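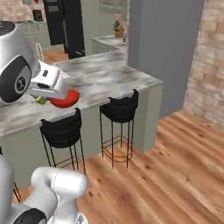

The Naltero is a plug-in refrigerator thermometer with two wired probes and a base unit that sticks to the cabinet beside the door. I ran it for 40 days, one probe on the middle shelf and one in the door rack, logging a reading every four minutes.

Accuracy is good. Against a reference thermometer in a glass of water, the shelf probe read 0.3 degrees high and stayed there. The door probe drifted slightly more after the first week - still within the stated tolerance. The ribbon cables are thin enough to pass under a door gasket without breaking the seal.

The alarm is less convincing. It triggers on air temperature alone, so unloading groceries sets it off, and the delay cannot be set longer than four minutes. 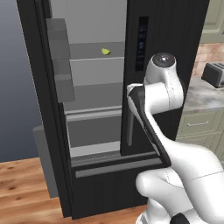
Nelli Tikkanen wrote in to say that taping the probe to a small jar of water cured the false alarms on her unit, though it now takes some time to notice a real fault. I tried the same and got similar results.

Export is by cable only. The file is plain text, one line per reading, with no time zone recorded. Battery backup is not included.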